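Opinion | Home & Neighborhood
By Silvia Kopecký
April
Print this article | E-mail this article

Why I want people to stop offering to do it alone

My neighbor Igor Kubíček moved a sofa down two flights of stairs by himself last month. He was very proud of this. He told me about it twice, once in the hallway and once by the mailboxes, and both times he was holding his lower back with one hand. I said well done, because what else do you say, and then I went upstairs and got annoyed.

I live four doors away from him! I was home! I would have taken the other end.

Somewhere along the line a lot of us decided that asking someone to hold the other end of a thing is a kind of failure. My father was the same. He once hung a full-length mirror with his knee, his forehead and a broom, while three healthy teenagers watched television in the next room. The mirror was crooked until the day we sold the house. 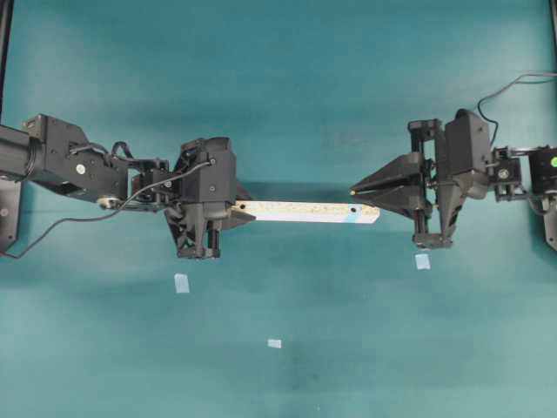
The paid version of help

When I moved to Hullwood I didn't know a soul, so I paid for everything. I paid 30 dollars for a man to help me carry a bookcase in from the curb (it took him less time than it took me to find my wallet). I got a quote of 800 to move one bedroom's worth of stuff across town and talked it down to 700, and felt like a genius for a week. Then Dalibor Malý from downstairs heard the story and looked at me like I'd set the money on fire. He has a van. He'd have done it for lunch.

I'm not against paying people. Movers earn every cent, and a piano is a piano. What bothers me is how quickly I reached for my phone and how slowly I reached for a doorbell. I'd hand money to a stranger before I'd owe a neighbor a sandwich, and I think plenty of you would too.

The usual answer is that everyone is busy. Sure. I'm busy. But folding a bedsheet with somebody takes a minute, and folding it alone takes ten and ends with a ball in the closet. Carrying a table, getting a tarp over a woodpile, measuring a window that's wider than your arms: these are tiny jobs for two people and miserable ones for one.
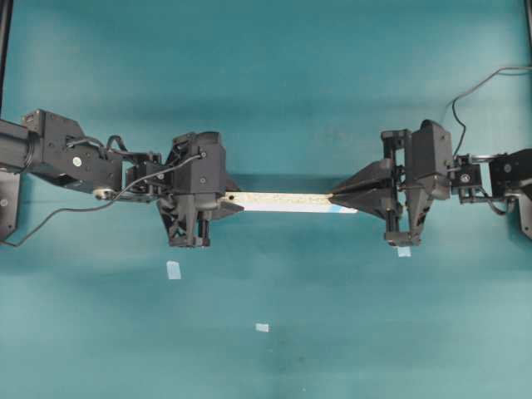
So knock, please

I've started doing it on purpose. I knocked on Igor's door in my slippers and asked him to hold a curtain rod while I marked the wall. He seemed suspicious at first, then he stayed an hour and criticized my drill. It was a good hour. I learned he used to live in Fenness and hates it there, and he learned that I own a level and don't use it.

A week later he rang my bell about a wardrobe. He'd already dragged it halfway across the room, the stubborn man, but he rang. I took the left side.

Filed under: Opinion, Neighbors, Around the House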